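Eltstead Robotics Club
Pre-Session Safety and Inspection Checklist
Student Project: Lis (drawer handling task)
Location: Room 206
Month: May
Inspector: Felicja Baran, faculty advisor

Each item is marked Pass, Pass with comment, or Hold. Items marked Hold must be cleared by the advisor before the arm is powered.

Section A. Room and Work Area

A1. Exit path clear. Pass.
A2. Floor free of cables and loose parts within reach of the arm. Pass.
A3. Boundary tape in place. Pass with comment. The strip on the door side is lifting at one end and shall be replaced before the next session.
A4. Emergency stop within reach of the student operator. Pass. Tested twice from the operator's position.
A5. Safety glasses available for all persons inside the boundary. Pass.

Section B. Arm and Gripper

B1. Mounting bolts checked against torque marks. Pass.
B2. Fingers seated, no cracks or missing pieces. Pass.
B3. Wrist cable has slack through full rotation. Pass with comment. The tie nearest the wrist was too tight and was replaced during inspection.
B4. Speed limit set for student operation. Hold, later cleared. The controller had been left at 400 mm per second after the Wiltden demonstration. Students reset it to the club limit of 69 and the advisor confirmed the value on the pendant.
B5. Grip force limit set and saved under the Lis profile. Pass.

Section C. Task Object

C1. Storage unit stands level and does not rock when pressed by hand. Pass.
C2. Drawers run freely and do not jam. Pass with comment. One drawer needs a slight lift at the start of travel. Operators are to stop the arm if it binds and must not increase the pull.
C3. Handles free of sharp edges. Pass.
C4. Approach to the drawer fronts reviewed before first contact. Pass with comment. See below.
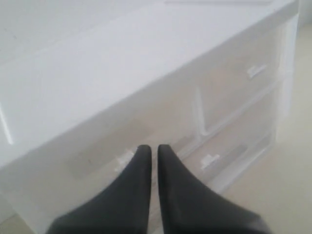 Item C4. Gripper fingers close to the drawer fronts, beside one of the small white handles.

The frosted fronts and the white body of the unit offer little contrast under bright room lighting. Operators shall not judge the remaining distance from the camera view alone. A second student is to stand at the side, outside the tape, and call the distance aloud during the final approach.

Section D. Personnel

D1. All operators have signed the training sheet. Pass with comment. There are 13 names on the roster. Two new members have not completed the Urenton online module and may observe only.
D2. Long hair tied back, sleeves and lanyards secured. Pass.
D3. One operator holds the pendant at any time, and handover is spoken aloud. Pass.

Overall result: Approved for supervised operation. Open items are A3 and D1. A copy of this form is to be kept in the project binder.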